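Search news Search Submit

Sestside to add four-player co-op to Skuretti in August update

27/07/2019

Sestside said today that its mobile puzzle game Skuretti will get a co-op mode in August. The free update lets up to 4 players work on the same board at once, over Wi-Fi or a mobile connection. It will be available for phones and tablets on the same day.

Skuretti came out last year as a single-player game about sorting freight in a busy harbor town. It has 196 levels. All of them will stay in the game as they are, and progress carries over when the update is installed.

Co-op gets its own set of nine boards, which are larger than the ones in the main game. Each player runs one dock and can pass crates to the docks on either side. A board ends when the last ship leaves or when any dock fills up. Players who drop out can rejoin within the same round, and their dock is held until they return.

"Players have been asking for this since the first week," said Līga Lill, lead designer at Sestside. "We tried a version where everyone shared one dock and it was a mess. Giving each person a dock fixed most of it, and the passing came out of that."
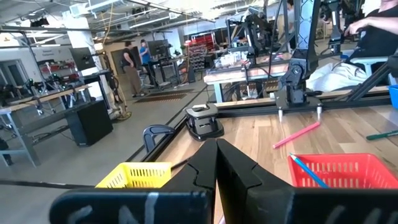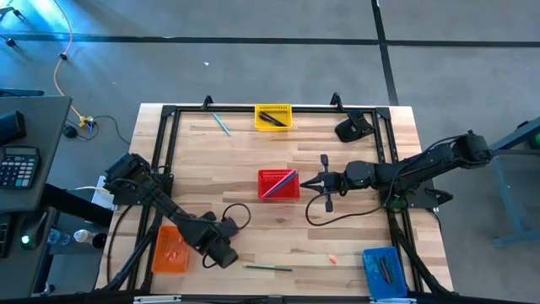

What else is in the update

The co-op music was written by Catine, the studio that scored the original game. There are five new tracks, and they can be played from the options menu once a board has been cleared.

Other changes include:

- A left-handed layout for phones
- Larger text on the level select screen
- A fix for the crane freezing when a call comes in
- Shorter loading times on older tablets
- Cloud saves that work between phone and tablet

Invites are sent with a room code. Players don't need to add each other as friends first. There is no voice chat, but six preset messages can be sent during a round, and they can be muted.

Testing

A closed test of the co-op mode has been running with about 3,000 players. Perrin, which handles the game's servers, will open a second test region before launch. Test accounts will be reset when the update goes live, but scores in the main game will not be touched.

Price

The co-op mode is free for anyone who owns Skuretti. The game has no ads. A pack of dock colors will be sold separately and has no effect on play. Sestside has not set a price for the pack.

About Sestside

Sestside makes puzzle and strategy games for phones and tablets. Skuretti is its second release. Review codes for the update can be requested through the press page on the Sestside website.

Comments (4)

dockhand_mo
Finally the crane bug. I lost a perfect run on 112 to that.

Pell
Does co-op work if one person is on a tablet and the other is on a phone? It says both get it the same day but not if they can play together.

tarnby
Left-handed layout!! Thank you. Please do it for tablets too.

Pell
Also is there any way to get into the test or is it full?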